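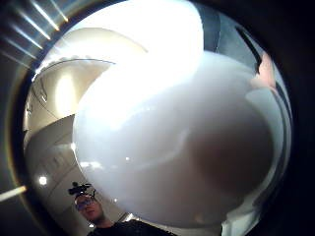
2026-02-02. First proper day with the Rokier handheld gripper kit, the one we have on loan until the end of March, and I want to get my notes down before the second half of the team starts using it and I forget what annoyed me. The kit comes as a gripper with its own wide camera, plus a head rig, plus the recording software, and the question is simply whether we buy it for the arm cell or stay with the Druvell setup we already half know. My first gripe is exposure. Hold something white and glossy right up close under our ceiling lights and the top of it goes nearly pure white while the lower side drops off into gray and violet, and a person standing behind it with the head rig on ends up in the dim part. Glasses pick up a bluish reflection too. I'd like to know if the exposure can be locked, and I couldn't find it in the menus.

Setup was easier than I expected, I'll give them that. Charge, pair, wave the thing at the calibration card, done. The card is flimsy and I've already put a crease in ours (sorry!), so please use the one taped to the board by the door and leave the creased one in the drawer. Pairing failed once when the gripper was switched on before the base. Switch the base on first, wait for the steady light, then the gripper. The manual has it the other way round in one chapter and the right way in another, and I lost most of my coffee break to that.

How it feels in the hand: good for short stuff, less good after a while. The weight sits out front and my wrist was complaining by the end of the first batch. Svyatoslav has bigger hands and says the trigger is fine, I say the trigger is stiff, so we agreed to write down both opinions and let somebody else break the tie. The head rig is comfortable once the strap is right. Getting the strap right takes ages, and then you bend down to pick something up and do it again.

Runs today: 28 recorded, 9 thrown out by the software for lost tracking. I was ready to be grumpy about that number until I looked through them, and most of the bad ones are me turning too fast near the storage racks where every shelf looks like every other shelf. The software marks the spot on the timeline where it lost its place, and I love that, I really do. With the Druvell you get a red cross and no hint, and then you sit there scrubbing through the whole take like a fool.

Wide view is a mixed bag. You get an awful lot of room in it, ceiling and walls included, and I suspect that helps the tracking. But anything held near the lens swells up and covers most of what I wanted to see behind it. For bulky items I think we need to grip lower or come in from the side. Try both tomorrow, same object, same start position, and label them properly this time.

Export is where I got stuck. The converter from Babić wants the gripper width as its own column and Rokier packs it in with the pose data. I wrote a small script to split it, it's in the shared folder under my initials, ugly but it works on today's files. It will fall over if a take has a gap in it. Svyatoslav thinks it should go in front of the converter permanently, and I think we should ask Rokier to fix their export before we build anything on top of it. Emailed them after lunch, no answer yet.

Money, so that it's written somewhere: the quote is 3,850 for one kit, with 12 months of software updates included. After that the updates are a yearly fee and the quote doesn't say how much. A spare set of finger pads is extra. I'd want the spare pads in the price, going by the scuffs on ours already. Also need to know if the recordings still open when the update plan runs out – that one would be a deal breaker for me.

For the Tarnunley job, which is the whole reason we're looking, they want soft packs and smooth rounded items picked out of deep bins. I haven't done a single deep bin yet. The camera housing sticks up quite a bit and I have a feeling it will knock on the rim.

To do: ask about exposure lock, ask about the update fee, borrow a deep bin from goods-in, repeat the rack runs at half speed, find a softer strap. Batteries are on the charger by the window. Please don't unplug the left one, it was nearly flat when I put it on.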